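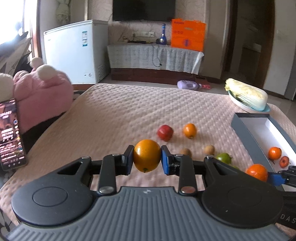

Monday, March 16, 2020. Marmalade, batch 9.

Norbert Szekeres was right about the pith and I will be hearing of it until summer. Batch 6, made in February to the De Luca method (all pith in, no mercy), set like roofing felt. Bududetti's sheet says to soak the pith in a muslin bag overnight and then take it out, so that's what I did.

Weighed 332 g of peel, cut thin. Thin by my standards; Norbert calls it kindling. Simmered until it squashed between finger and thumb, then sugar in, off the heat, stirred until the grit went.
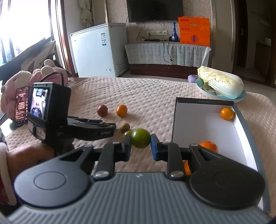
Rolling boil after that. First wrinkle test at 18 minutes: soup. Second at 24: soup with ambitions. Gave up on the saucer and used the thermometer, which claims 54 in a pan that is visibly boiling. New thermometer needed. The Drurnbridge shop has one, at a price suggesting it also does your taxes.

Pulled it at the third wrinkle. Color good, a bit bitter, peel floating in two of the jars. Should have let it stand before potting. Ondura labels still won't stick to warm glass, so label tomorrow.

Norbert gets the smallest jar.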